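Picking Cell Update from the Back Bay

Workshop newsletter, November 28, 2019

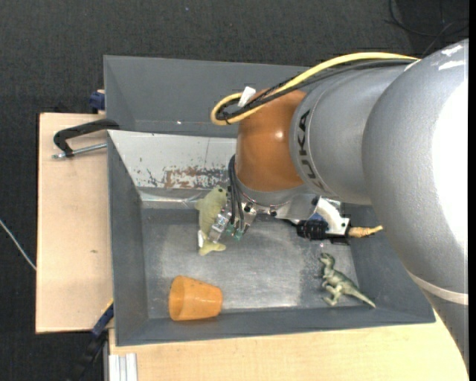
Aoife Ní Mhurchú would have started with a smaller arm, and said as much at the last open night. Her view is that a shared workshop learns more from a machine you can lift onto a bench by yourself, and that anything with this much reach ties up floor space other members are paying for. She also thinks the gripper is the interesting part of the project and could have been developed on almost anything that moves.

It's a fair point and it got a fair bit of discussion. The build group's answer is that the KUKA is what we have, it holds its position well, and the cell takes up no more room than the old lathe did. The question of floor space will come up again at the January meeting. If you have a view, come along or leave a note in the book by the door.

For those who haven't been following, the project is called Gelent. The aim is to get the arm to pick mixed household objects out of one bin and put them in another without being told beforehand what the objects are. At the moment we're working with soft toys, plastic cups and a toy dinosaur, and everything goes in at whatever angle it lands.

Where things stand

The bins are metal with sloping sides. We tried plastic tubs first and they flexed whenever a finger pushed against the wall, which threw out the height readings. The metal ones stay put, especially now that they're clamped to the timber. Please don't borrow the clamps. Twice this spring one went missing for a glue-up, the bin shifted, and the whole calibration had to be done over. There are plenty of others on the rack near the drill press.

The downside of metal is glare. The floor of the front bin is worn shiny in the middle, and under the overhead lights the vision software sometimes reads a bright patch as an object. Turning off the row of lights nearest the roller door helps. A matte coating has been suggested, but the bins already have paint coming off in places and we'd sooner not add another layer that chips. A rubber mat is next on the list to try.

The gripper is on its fourth version. The fingers are working well enough that we've stopped changing them. The small circuit boards are still exposed, which makes them easy to get at and also easy to knock, so a cover is being drawn up. Anyone handy with thin sheet or printed parts who wants to take that on should speak up. The cover has to clear the hoses through the full turn of the wrist, and the first cardboard mock-up did not.

Cables have taken more time than anything else. The yellow one and the black bundle run together over the top of the arm with a loop near the wrist, and the size of that loop matters. Too small and it pulls tight when the wrist turns over. Too big and it catches on the casing. The present length seems right for every move in the current program, but if you change the program, run it at the slowest speed first and watch the loop the whole way.

Results so far

We logged 1152 pick attempts between the last newsletter and this one. Of those, 173 were failures of one kind or another. Most were cups lying on their side, where the finger slid along the curve and pushed the cup into a corner. Plush toys are the easiest by a long way, as the fingers can be quite far off centre and still get a hold. Hard toys with legs and tails fall somewhere between the two and depend a lot on which way up they are.

The next job is a push move that slides a cup away from the wall before trying to grip it. A rough version has been written and needs testing in the evenings when someone can sit by the stop button.

Using the cell

Nobody runs the arm alone. That rule hasn't changed. Two people need to be signed in, one at the controls and one at the stop, and both need to have done the induction. There are 6 places in the next induction and the sheet is on the noticeboard.

Keep the carpet around the base clear. There are thin cables running across it and they don't like being stood on or rolled over with a chair. We'll get proper covers for them when the budget allows.

We could also use more things to pick up. Old soft toys, plastic cups and bowls, and toy animals are all welcome, clean please, and nothing made of glass. Leave them on the shelf marked Gelent.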